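Making room at the bottom of the cabinet

Chelsea Heywood has been putting other people's storage in order for 5 years. She started with garages, moved on to kitchens, and now spends most of her working week in small offices and shared workrooms, where she says the low cabinets are always the worst.

"People look after what's at eye level," she said. "Anything below the counter gets pushed in and the door gets shut on it. Then they buy another one of whatever it was."

We met on May 30, 2019, at Irudside, a shared workspace with 57 members and one supply room. The members print, pack orders, hold classes and store samples there. Heywood had been asked to sort out the low cabinets before the summer classes begin in June.

Her first rule is to open both doors all the way before touching anything. Many people open one side, take out what they can reach and leave the rest.

"With one door open you only see half of it," she said. "You end up sorting the same half every year. Open both, get down on the floor, and look at the back."

She does not empty every cabinet at once. She works on one, finishes it, closes it and goes on to the next. On a normal day she gets through 4. At the Fonditz print shop last winter she managed only 3, and one of those took the whole morning. It was full of paper ends that the staff could not agree to throw out.

Heywood likes trays. She prefers long, flat ones that go in front to back, and she uses them as if they were drawers.

"You can't see into the back of a low cabinet without kneeling," she said. "If the things are on a tray, you pull the tray. You don't have to reach in over anything."

Color matters to her as well. In a pale wood cabinet she wants something bright, so that a person in a hurry sees where the tray is. She does not label them unless a client asks. In her experience labels get out of date in a few months and then people stop reading them.

Small blocks and boxes go on top of a tray, larger ones behind it. She leaves some empty space on each tray and has had arguments over this. A client at Belex wanted every inch filled.

"I told him he'd be calling me again," she said. "He did call. He was nice about it."

The other person I spoke to was Heino Jaunzems, who built cabinets for many years and now mostly repairs them. He hung new doors at Irudside and has worked alongside Heywood on several jobs, including the Rozīte music school. He agrees with her on most things but worries about the hinges.

"A door that is wide open is a door somebody leans on," Jaunzems said. "They're down on the floor, they want to get up, they put a hand on the door. I've replaced a lot of hinges for that."

He suggests holding on to the countertop instead. He also asks people to push the trays all the way in before closing up. A tray left sticking out will mark the inside of the door, and if it gets forced, the screws start to pull.

On carpet he has a different complaint. Trays that hang out over the floor get knelt on, or kicked. Heywood said she has done it herself.

I asked her what she would tell someone with one free hour and one bad cabinet.

"Do the bottom first," she said. "The top shelf can wait. You already know what's up there." 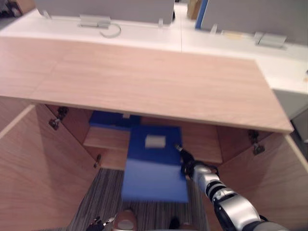 What to keep out of a low cabinet

Heywood and Jaunzems both gave the same answer to this: anything that leaks. Cleaning liquids, paint and ink should go in a bin of their own, on a hard floor, with the lids checked every so often. Heavy machines are better on the counter, where nobody has to lift them from a crouch.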